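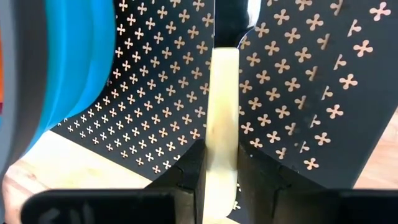
Which cut of Herath should I watch first, and why does the long one look so yellow?

Posted February 20, 2020 - viewed 536 times

marginal_reels

I bought the two-disc set of Herath over the holidays and finally got to it this week. I had never seen the movie. The box has the theatrical cut on disc one and what they call the restored cut on disc two. The restored cut is 11 minutes longer. I figured longer meant more complete, so I started with that one.

I got 15 minutes in and stopped. Two things bothered me. First, the opening at the ferry landing goes on a long time with no dialogue, and I couldn't tell whether that was the movie or the added footage. Second, the whole picture has a yellow cast. Faces look yellow, the snow looks yellow, the white shirts look like they need washing. I put in disc one to compare and it's a lot cooler, almost blue in the night shots.

My TV is six years old and I haven't touched the picture settings since I set it up. I think it's on the mode called Dodus Cinema, if that means anything to anybody. Other movies look okay to me, but I don't have a very good eye for this.

So, which cut is the one to see first? And is the color supposed to be like that or is it my set? I don't want to judge the movie on a bad setting. The reviews I found are all from the original release and don't mention the long cut at all.

Three replies

plainleader

Watch the theatrical cut first. It's the one people saw and the one those reviews are about. The long cut puts back the silent part at the landing, two scenes with the sister, and a longer version of the dinner. The sister scenes are good. The landing is too long, and I say that as someone who likes slow movies. The ending is the same shot for shot in both.

What the long cut does change is how you feel about the husband. In the short version you don't find out about the letters until he does. In the long one there's a scene early on that more or less tells you, and after that you are just waiting for him to catch up. Some people like that better. I think it takes the air out of the middle hour. If you go back to disc two later you can decide for yourself, but you can't unlearn it once you've seen it.

No idea about the color. Mine looks fine.

kettlefilm

Just turn it off and watch Birholm. Same director, better movie, only one version of it.

oldprojection

I'd agree on starting with the theatrical cut, so I'll stick to the color part.

Some of it is the disc. The restored cut of Herath was graded warmer, and there was plenty of complaining on the boards when it came out in December. Snow in that version is cream, even on a good display. But your set is probably adding to it. The movie or cinema modes on most TVs are warmer than the standard mode to begin with, and a warm mode on top of a warm disc can get you to where the shirts look dirty.
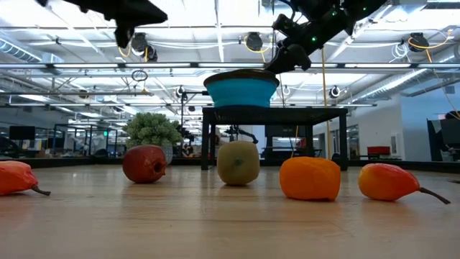 Before you change anything, pick something to look at that isn't a face. People argue about skin forever, and makeup and lighting throw it off anyway. Fruit is much easier, and you have some in the kitchen to compare against. Take the red apple and the pale yellow-green fruit near the middle of the row on the table. The apple is a dark, mottled red with faint lighter streaks, and a set with the color turned up too far will run those streaks together into one flat red. The pale one ought to keep some green in it. If your set makes a fruit like that look plain yellow, it's too warm.

Then do it in this order:

Turn off anything called dynamic, vivid or eco. Eco modes change the brightness with the room and you'll be chasing your own tail.

Leave the mode on cinema, and look for a separate setting called color temperature or white balance. Move it one step toward cool. One step only, then watch for a while and let your eyes settle.

Put color or saturation back to the middle.

Try a black and white movie. I use my old disc of Trirkness. If the grays look tan, go one more step cooler. If they look blue, you went too far.

After that, put disc two back in. It will still be warmer than disc one - that's how they made it - but the shirts should look like shirts. If it still bothers you, the theatrical disc is the one I'd keep on the shelf anyway.

marginal_reels

Thanks. Eco was on, and the temperature was set all the way to warm. I went one step cooler and the snow on disc two is better, still a little creamy. Going to watch disc one on the weekend and leave the sister scenes for after. I'll look for Birholm too.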